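O vento na final

Parecer da Secretaria Técnica da Associação Atlética de Ramombridge, relativo à homologação da marca obtida na final feminina dos 100 metros do Torneio de Setembro

A presente informação foi elaborada a pedido da Direção, na sequência da reclamação entregue pela equipa Bruvura ao fim da tarde da prova. Foram ouvidas as pessoas que para tal se apresentaram e consultados os registos disponíveis. A signatária lamenta a extensão do documento, que não conseguiu reduzir sem prejuízo dos factos.

A final realizou-se na pista do Estádio Pace, com a partida marcada para as seis da tarde e efetivamente dada alguns minutos depois. Choveu durante o aquecimento. À hora da partida já não chovia, mas o piso conservava água junto à curva e os cronometristas mantinham os impermeáveis vestidos. Na bancada coberta encontravam-se 70 espectadores, segundo o talão da bilheteira. O talão não contempla os familiares das atletas, que entram pelo portão do lado do rio e não pagam.

Venceu Elsie Heywood, da equipa da casa. A marca, a confirmar-se, substituiria o recorde da Associação, que se encontra pintado na parede do balneário desde o tempo em que a pista era de cinza e cuja tinta foi avivada por várias gerações de atletas, nem todas com a mesma caligrafia.

A reclamação da Bruvura não contesta a vitória. Contesta o vento.

É do conhecimento geral que uma marca de velocidade só pode ser homologada se o vento favorável não exceder 2 metros por segundo. O anemómetro do estádio, de modelo antigo, não imprime o resultado. O valor é lido no mostrador pelo operador e por este inscrito na folha de prova, a tinta, antes da assinatura do juiz de chegada. O operador de serviço era Sandro Amato, que desempenha essas funções em Ramombridge há mais tempo do que a Secretaria consegue documentar.

Na folha de prova, no espaço reservado ao vento, não consta qualquer número.

Inquirido sobre a omissão, Sandro Amato declarou que leu o mostrador, que reteve o valor e que se preparava para o escrever quando levantou os olhos. Perguntado sobre o motivo de ter levantado os olhos, respondeu que a atleta da pista interior estava caída. Acrescentou que se dirigiu a ela com a folha na mão e que, quando regressou à mesa, a chuva recomeçara e a caneta já não se encontrava no mesmo lugar.

A atleta caída era Giorgia Marino, da Bruvura. Seguia em segundo lugar e tropeçou a poucos passos da meta, sem contacto com qualquer adversária. Foi assistida no local e saiu da pista pelo seu pé, amparada por Elsie Heywood, a qual, conforme atestam todas as testemunhas, voltou para trás depois de cortar a meta e não olhou uma única vez para o quadro dos tempos.

Solicitou-se então a Sandro Amato que indicasse, sob compromisso de honra, o valor lido. O operador pediu que lhe fosse concedido até à manhã seguinte. O pedido não se encontra previsto no regulamento. Também não se encontra proibido, e a signatária concedeu-o.

Na manhã seguinte, às nove horas, o operador compareceu na Secretaria de fato escuro. Afirmou que passara a noite a tentar separar o número que vira do número que desejava ter visto e que já não estava em condições de o fazer. Conhece Elsie Heywood desde que esta vinha ao estádio pela mão do avô e dormia em cima dos colchões do salto em altura. Solicitou que a circunstância ficasse registada, o que se faz. 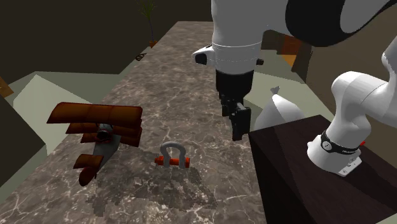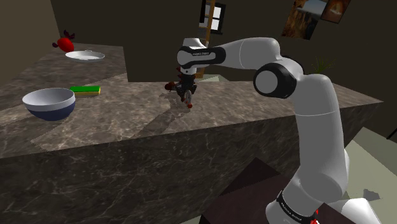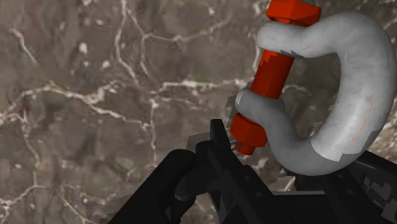 Segundo Asuka Ikeda, a questão estava mal posta desde o início. Disse que estivera na chegada, do lado de dentro da vedação, e que a Secretaria perdia o seu tempo com o mostrador quando havia bandeiras. Junto à meta, lembrou, estão sempre hasteadas a da Associação e a da Truvora, que patrocina o torneio, e a da Truvora é de um tecido tão leve que se levanta com a respiração de quem passa. Durante a corrida, afirmou, a bandeira esteve encostada ao mastro. Só se abriu depois, quando Giorgia Marino já estava sentada na relva.

A signatária observou que uma bandeira não constitui instrumento de medição. Asuka Ikeda concordou e pediu que o seu depoimento fosse anexado assim mesmo, com a bandeira. Foi anexado.

Procedeu-se de seguida à audição de Giorgia Marino, que se apresentou com o joelho ligado e recusou a cadeira que lhe foi oferecida. Confirmou ter conhecimento da reclamação, embora não a tivesse assinado. Questionada sobre se sentira vento pelas costas, respondeu que numa final se sente sempre vento, e que vem sempre de frente. Pediu depois para corrigir a resposta. Disse que até cair não sentira nada, nem vento, nem pista, nem as outras, e que por isso mesmo calculava que tivesse sido a melhor corrida da sua vida. Perguntou se havia maneira de ficar escrito em que metro caiu. Foi-lhe explicado que a folha de prova não tem espaço para essa indicação. Fica escrito aqui que pediu.

Elsie Heywood foi a última a ser ouvida. A audição foi breve. A atleta informou que não pretendia fazer qualquer declaração sobre o vento, por não o ter medido, nem sobre o recorde, por não lhe ter sido comunicado nenhum. Quis saber se Sandro Amato perderia o lugar. A signatária respondeu que a matéria não era objeto do processo. A atleta perguntou então de que era objeto o processo, e permaneceu algum tempo à espera da resposta, com o saco ao ombro, antes de cumprimentar e sair.

Apreciação

O regulamento é claro. Na falta de leitura inscrita na folha, a marca não pode ser homologada. Não se prevê a reconstituição do valor por testemunhas, nem por memória do operador, nem por observação de bandeiras. A classificação mantém-se, a medalha foi bem entregue e o tempo figura nos resultados do torneio com a menção de vento não registado.

Poderia a Secretaria terminar neste ponto, e durante boa parte da tarde foi essa a sua intenção. Cabe, todavia, dar conta à Direção de um facto apurado durante a consulta do arquivo, por ser do interesse do serviço.

Pretendendo verificar as condições em que fora estabelecido o recorde vigente, a signatária fez descer da prateleira a caixa respetiva. A folha de prova existe. Está amarelecida, mas inteiramente legível. Contém o nome da vencedora, o tempo, o estado do piso e as assinaturas. No espaço reservado ao vento, não consta qualquer número.

Não foi possível determinar a razão da omissão. O juiz de então faleceu e a vencedora deixou Ramombridge ainda nova, sem indicar morada. No verso da folha, a lápis, alguém escreveu a palavra «caiu», sem sujeito. A signatária consultou as restantes folhas da mesma caixa e não encontrou outra anotação a lápis.

Em rigor, o recorde que se encontra pintado na parede do balneário nunca poderia ter sido homologado. Em rigor, também, a Associação não tem recorde feminino dos 100 metros, e todas as atletas que o perseguiram correram atrás de uma marca sem existência regulamentar. A signatária foi uma delas. Declara esse interesse para os devidos efeitos e coloca-se à disposição da Direção, caso se entenda que o parecer deve ser refeito por outra pessoa.

Propostas

Nos termos expostos, propõe-se que a reclamação da equipa Bruvura seja julgada procedente e que desse facto se dê conhecimento à equipa, com votos de rápida recuperação à atleta Giorgia Marino.

Propõe-se que não seja instaurado qualquer procedimento a Sandro Amato, que entregou na Secretaria a chave da caixa do anemómetro e a quem a mesma chave deverá ser devolvida. O operador deixou-a dentro de um envelope, sobre o balcão, e a signatária não a recebeu formalmente.

Propõe-se a aquisição de um anemómetro com impressão, logo que a verba o permita.

Quanto à inscrição na parede do balneário, a Secretaria hesitou entre mandar apagá-la e nada propor. Desceu ao local ao cair da noite, depois de encerrado o estádio, a fim de verificar o estado da pintura. Encontrou o antigo tempo no seu lugar. Por baixo, em letra pequena e ainda fresca ao tato, estavam dois nomes, o de Elsie Heywood e o de Giorgia Marino, escritos na mesma linha e sem tempo nenhum à frente.

A signatária desconhece a autoria da inscrição e não procedeu a diligências para a apurar. Propõe que a parede fique como está.

À consideração superior.

Ramombridge, setembro
Liliana Zuccaro
Secretaria Técnica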